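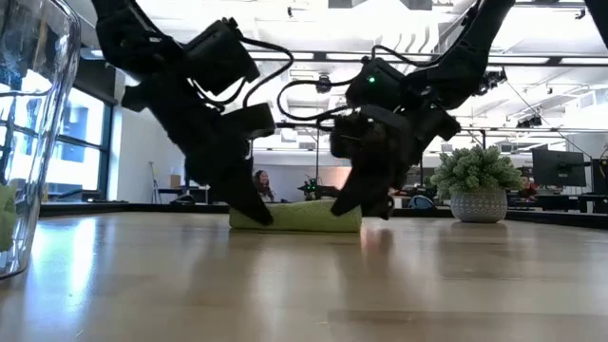
Week 4: Collecting Demonstrations
Course handout, Twal lab section

An episode is one complete attempt at a task, start pose to end pose. You will record 25 each for Wednesday. The class set, Jodetti, needs 300 usable ones and stands well short of that, mostly thanks to people who stopped for a snack mid-fold.

1. Set the table. Cloths go down in a new arrangement each time. If every towel starts flat and square, the policy will learn that towels are born that way.
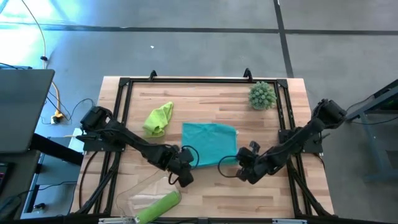 2. Drive slowly. Your hesitations are data too — the model copies dithering with real devotion. Watch the wrist views as you go, especially when a hem comes near a finger.

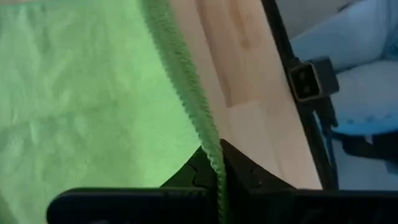 The overhead view will tell you the grasp is fine. It is an optimist. Check both wrist streams before you label anything a success.

3. Keep the failures. Tag them "fail" in Oloren and move on. Last year's group deleted theirs and trained a policy of great confidence.

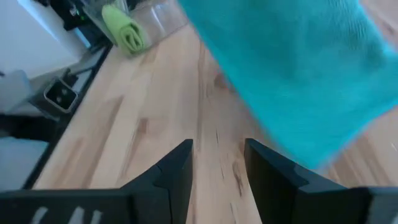
Fig. 4. Wrist view, turquoise cloth, with motion blur.

Blurred stretches stay in. Trim only the dead time at either end.

Reading: Walten notes, section 2, before lab.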